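**Zillum demonstration set, release 2 - review**

11 May 2025

Zillum is a set of 3,000 short first-person clips of people handling packages and flexible items, meant for training two-armed robot policies. I used it for two months on our bag-opening task. The method is simple: pretrain on the human clips, then fine-tune on 400 teleoperated runs of your own.

The soft-package clips are the best part. Both hands stay in view during most of the work, and the shelves have real clutter on them.
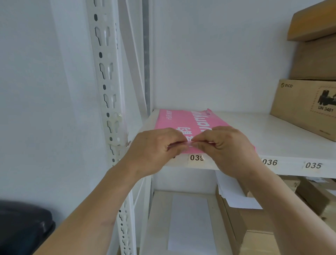
*Both hands at the adhesive strip of a pink mailer, shelf position 039.*

With pretraining, our policy opened the flap about twice as often as the one trained on our runs alone. It still failed on thin strips - the fingertips cover the strip at the moment you most need to see it, and the clips have no touch data. Hefin Griffiths reran the test in our second lab and got a smaller gain.

The loader is slow and the labels for left and right hand were swapped in 4 files. Tomos Rowlands sent a fix in March and it has been merged.

Worth using for bags and mailers. For rigid boxes I saw no gain.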